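Home News What's On Sport Letters

Search the site Go

Cundberg lending library passes 900 members

The Cundberg tool and toy library has signed up its 900th member, and what a summer it has had! The shop on the corner of Drernier Street opened with 13 shelves of donated drills, jigsaws and board games, and it now has 511 items that anyone in town can borrow for seven days at a time.

Neusa Falcão, who runs the lending desk, said August was the busiest month so far. "People come in for a hedge trimmer and go home with a hedge trimmer, a cake stand and a croquet set," she said. "I love it. We had a queue out of the door one morning before we'd even found the keys."
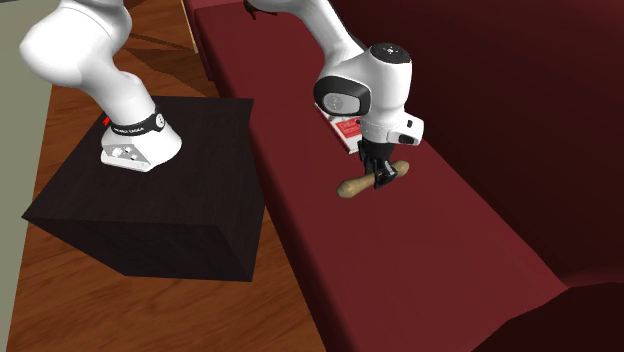

Membership is free for under-18s and pay-what-you-can for everyone else. The wallpaper steamer is still the most wanted item, with the big tent from Kiltuvar close behind - book early if you fancy either of them for half-term.

A second branch is planned for Tiongson, in the old shoe shop by the bus station. Embla Lie, who will manage it, is already collecting sewing machines and children's bikes, and would be very glad of a decent ladder. Donations can be dropped off at Cundberg any morning before noon.

Comments

marrowman: Borrowed the steamer in spring. Whole hallway done in an afternoon, brilliant.

Jo T: Will Tiongson open in the evenings? Can't get there before 6.

pepperpot: I've got a ladder for Embla, will bring it over!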